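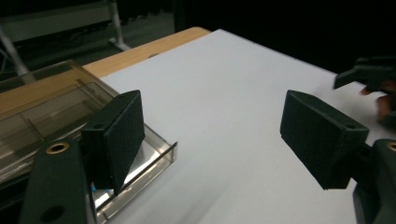

Hand gripper maintenance meeting, Linmont workshop
Wednesday, 10 a.m., at the bench

Present: bench team, stores, one person from the Kametti office by phone.

1. Last meeting's notes
Agreed with one change. The spare brackets came from Hendix and not from Siddiqui as written.

2. Finger pads
The dark pads on the hand-held grippers were looked at first. Bench team reported that pads on the older pair lift at one corner after a long run of small parts. The present glue is to stay in use for now. Siddiqui have offered a thinner pad but it has not been tried. Stores asked that pads be changed on both fingers together, as single changes have left the pair closing off centre. Agreed.

Action: bench team to fit the thinner pad to one gripper and report back.

3. Brackets and inserts
The brass inserts in the black brackets were discussed. One had turned in its hole when a screw was overtightened during a finger change. The bracket has been taken out of use. Screws are to be done up by hand with the short key only, and the powered driver is to be kept off this bench. Kametti asked whether a metal bracket would be better. Felt to be too heavy for a tool that is held all day – not taken further.

Action: stores to order 2 spare brackets from Hendix.

4. Setting up the table
The white surface stays over the wooden table for all checks. It is to be wiped before the first run and after every pad change. The clear divided tray goes to the left, where the left finger can reach it without the wrist being turned. Both grippers should be opened and closed over the bare part of the table before any part is picked.

There was some talk about taping the tray down. Left open.

5. Service interval
Fingers are now checked after up to 500 picks. Kametti would like this written on the log sheet instead of being passed on by word of mouth. Agreed.

Action: Linmont to send round the new log sheet.

6. Any other business
Short key missing from the drawer again. Stores to buy another.

Next meeting in April, same time.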